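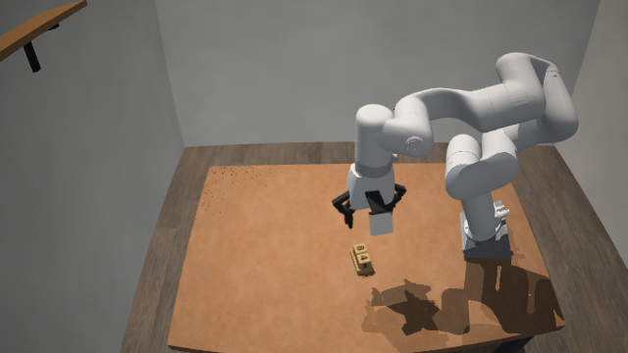 The simulated arm over the 84 block, gripper open.

I've spent most of my free evenings this month driving a robot that doesn't exist, and I'm having a lovely time. The project is called Vergara, and the idea is simple enough to explain to my mum: you steer a simulated arm by remote control, it records everything you do, and later a program studies the recordings and tries to learn the job for itself. Each recording is a demonstration. A bunch of us do them from home, and the whole pile gets pooled on a server in Gosley.

I signed up expecting to be good at it (years of video games!) and my first evening was dreadful. I knocked blocks over, I chased them about the table, I closed the gripper on thin air more times than I'd like to admit. The trouble is depth. On a flat screen you've got very little idea how far above the table your fingers are, and the arm doesn't care how confident you feel. What finally helped was the shadow. I'd been ignoring it as decoration, and now I watch it nearly as much as the gripper — as the hand comes down, the hand and its shadow draw together, and you get a feel for when to slow up.

The other thing I had to unlearn was fiddling. When I pick up a mug in my own kitchen I make a hundred little corrections without noticing. Do that with a controller and every wobble goes into the recording, and then the poor program learns to wobble too. So I've started doing each move in my head first, then doing it once, slowly, and leaving it alone.

Small things are my favourite. There's a stepped little yellow-gold piece that I've grown very fond of, and going for it means coming in from straight above with the fingers already lined up. Twist at the last second and you'll be starting again. 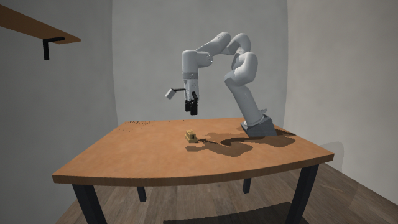 ## What makes a good demonstration

The notes from the Vendham lot, who check our recordings, boil down to this:

- Keep the speed steady. A slow run is fine, a jerky one isn't.
- Start from somewhere slightly different each time, or the program only learns one path.
- If you miss, recover and carry on. They want those!

That last one surprised me. I'd been binning every run where I fumbled, thinking I was being helpful, and of course a robot that has only ever seen perfect runs has no clue what to do when it misses. I felt a bit daft. I've probably thrown away up to 80 perfectly useful recordings (sorry, Vendham).

The pool stood at 2,802 demonstrations when I looked on Sunday, and the first training run only needed 2,000, so we're well past that. I've watched two of the trained arm's attempts so far. In the first it hovered beside the block for ages like someone choosing a sandwich. In the second it went straight down, picked the thing up and set it back on the table, and I cheered out loud at my desk. I'm sure I recognised the way it paused before closing its fingers, too. I do that!

Next on my list is working close to the table, with the hand right down by the board and the elbow folded up high. It's fussier than it sounds. The wrist wants to swing round on you when the arm is bent that far, so I've been taking it in tiny steps and resting my thumbs in between.
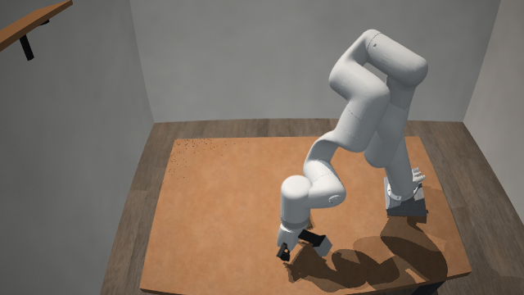 Lillwood left a comment on my last post saying that they'd given up on the thumbsticks altogether and now guide a small real arm by hand, with the simulated one copying it, and that their runs came out much smoother within an evening. I'm very tempted. It'd mean clearing half my desk, and I'd have to relearn all the timing I've only just got the hang of, but being able to feel the elbow move sounds wonderful. If anyone else has tried it that way, do tell me how you got on with the wrist, and whether your arm ached afterwards.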